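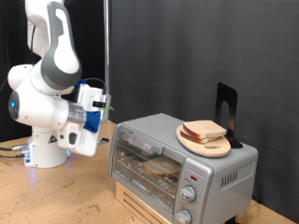 Brazo robótico frente a un hornillo tostador, con una rebanada de pan dentro.

¿Puede un brazo robótico encargarse ya de las tostadas en una cocina compartida?

Publicado en Foros Hirkora, sección Automatización doméstica y taller
2/10/19

Buenas. Llevo el mantenimiento de un espacio de trabajo con cocina común y me han pedido un informe sobre automatizar tareas sencillas. La primera de la lista es preparar pan tostado: abrir la puerta del hornillo, meter la rebanada, cerrar, girar los mandos, esperar, abrir y sacarla a una tabla. Para una persona es trivial. Para una máquina no lo tengo claro.

Mis condiciones de partida: un solo brazo fijo sobre mesa, hornillo doméstico sin modificar (mandos giratorios, puerta de cristal abatible hacia abajo) y pan de molde corriente. Presupuesto para herramientas y accesorios, sin contar el brazo, 3000 euros. No quiero un tostador industrial de cinta, eso ya lo sé comprar.

Lo que pregunto es si con el material actual se puede hacer sin supervisión, qué paso es el que falla y si conviene una pinza normal o una herramienta específica.

Skurngate

Depende de lo que entiendas por «sin supervisión». He montado celdas con brazos colaborativos para manipulación de piezas y el problema casi nunca está en el brazo. La repetibilidad de cualquier modelo decente sobra para esto. Está en el contacto y en la variación de los objetos.

Por pasos:

Abrir la puerta. La bisagra lleva muelle y el tirador describe un arco. Si programas una trayectoria recta, o patina la pinza o se desplaza el hornillo entero, que pesa poco. Hay que fijarlo a la mesa o trabajar con control de fuerza. Con la puerta abierta, además, el cristal queda como obstáculo delante de la cavidad y te obliga a entrar desde más arriba o desde un lado.

Girar los mandos. Factible, pero los mandos redondos y lisos resbalan. El temporizador mecánico tiene holgura y en posiciones cortas no es fiable. Yo dejaría la temperatura fija y cortaría la alimentación con un relé temporizado.

Meter y sacar el pan. Aquí se pierde la mayor parte del tiempo. El pan crudo se deforma al pinzarlo y el tostado se rompe. Los dedos paralelos tampoco caben bien entre la rebanada y la rejilla.

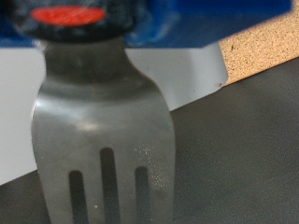 Para ese último paso recomiendo una espátula ranurada de acero, plana y de borde fino, sujeta con un acople rígido. Las ranuras importan menos de lo que parece; importan el espesor del borde y el ángulo de entrada. Con demasiada inclinación empujas la rebanada hacia el fondo. Con muy poca, el borde tropieza con las varillas. Si el pan se escapa, un tope trasero en la rejilla lo resuelve mejor que cualquier algoritmo.

Ojo también con el acople. Cualquier giro de la herramienta respecto a la muñeca se multiplica en la punta, y a los pocos ciclos la calibración ya no vale. Comprueba el punto de herramienta al empezar cada turno.

En cuanto a percepción, el metal cepillado y el cristal dan mala profundidad con cámaras estéreo. Ilumina de forma difusa y no te fíes de la nube de puntos dentro del horno.

Mi respuesta corta: en demostración, sí. En servicio diario y sin nadie delante, todavía no.

Chávez

Coincido en casi todo con la respuesta anterior, salvo en lo del control de fuerza. En nuestro taller lo evitamos atornillando el hornillo y grabando la trayectoria de la puerta a mano, por guiado. Menos elegante, pero se mantiene.

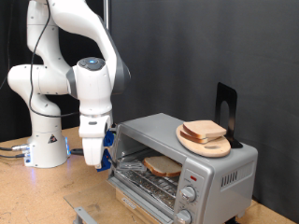
Lo que sí cambiaría es el orden de trabajo. Deja las rebanadas apiladas siempre en la misma posición y contra algo vertical que haga de referencia. Separar la de arriba sin arrastrar la de abajo nos dio más guerra que el horno. En marzo registramos una tanda de 1007 intentos y la mayoría de las paradas fueron en ese punto. Al final pusimos un separador de 3 mm entre rebanadas y se acabó la discusión - el pan de corteza húmeda seguía pegándose, eso sí.

Sobre seguridad, un elemento caliente sin vigilancia no lo firmaría. Detector de humo, corte general y alguien en la sala. Y cuenta las migas: hay que vaciar la bandeja, y esa tarea la sigue haciendo una persona.

Tiempo de ciclo sin contar el tostado: 4 minutos. A mano se tarda bastante menos.

Fundley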